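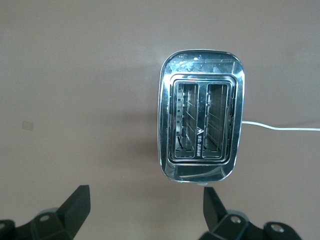
Small appliances should be sold with a stated repair period, printed on the box next to the wattage. At present a buyer in Cleditden can compare power draw, cable length and colour, but has no means of comparing how long a replacement element or switch will be available.

The objection from manufacturers is cost. Holding spares ties up money and shelf space, and most owners never order any. I accept the second point, but the reason is plain enough: the parts are hard to find and the casings are often closed with fasteners that need a special bit. Demand measured under those conditions says very little.

The repair bench at Stavotstead logged 567 items last year. Of these, 72 were sent away with a fault that had been traced to a single part no longer sold. A toaster with a failed catch is scrap at that point, although the body, element and cord may all be sound.

A minimum of four years would be modest. I would set it higher for anything with a metal body – the casing will outlast the mechanism several times over – and require standard screws throughout.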